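3.2 Sample preparation

Caramel sauces were made in a single test kitchen from white sugar, water, heavy cream, unsalted butter, and salt. Each batch started with 366 g of sugar, wetted with enough water to give an even paste, and was cooked without stirring in a heavy stainless steel saucepan. Cream was warmed separately and added once the sugar had reached its target color. Two cooking end points were used, light and dark, judged against a printed color card by the same operator (L. Alcantara) in all batches. Pans were washed by hand between batches.

Figure 2. Pink bar in a white oval dish with a slotted gray tray.
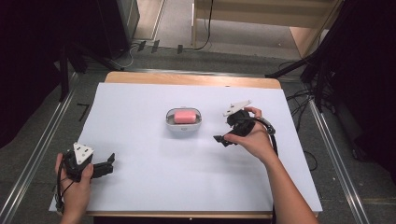 3.3 Storage and reheating

Finished sauces were poured into glass jars, closed while warm, and moved to the refrigerator after cooling on the counter. One jar from each batch was left undisturbed, and the other was reheated once a day in a water bath held at 50 °C and then returned to the refrigerator. The bath was stirred by hand before each jar went in, as an earlier trial had shown uneven heating near the walls. Lids stayed on during reheating to limit water loss.
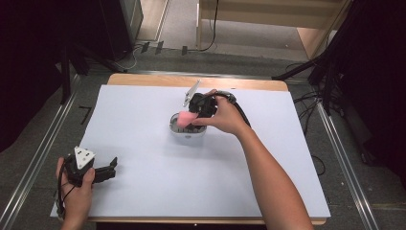
Jars were weighed before and after each cycle. Any loss was recorded but not made up with water, in keeping with the way a home cook would treat leftover sauce. Graininess was checked by spreading a small amount of sauce on a dark plate and drawing a spatula through it. A sample was scored as grainy when crystals could be seen or felt – both signs were noted separately on the score sheet.

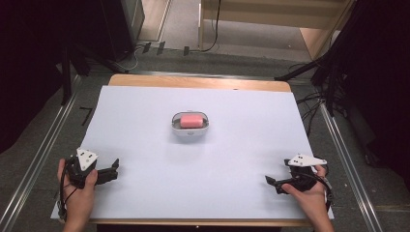 Thickness was measured with a simple line-spread test. Sauce was brought to room temperature, placed inside a ring on a leveled glass sheet, and allowed to spread for 2 minutes after the ring was lifted. The distance covered was read along four axes and averaged. Readings from jars with a visible layer of separated fat were kept in the data set and marked, following the scheme of Sotiropoulos and Obi for butter-based sauces.
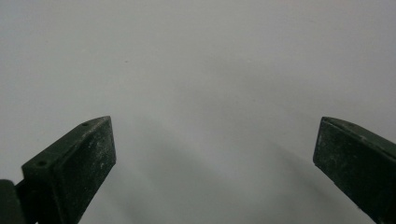

The dark sauces spread farther than the light ones at the start of storage, and this order held through the last reading. Reheated jars showed more fat separation at both end points. Separation could be reversed by whisking in most cases, but the effect of whisking on later crystal growth was not tested. The light sauces turned grainy sooner, which is consistent with a larger share of unbroken sucrose in the syrup – a point taken up again in Section 4.1.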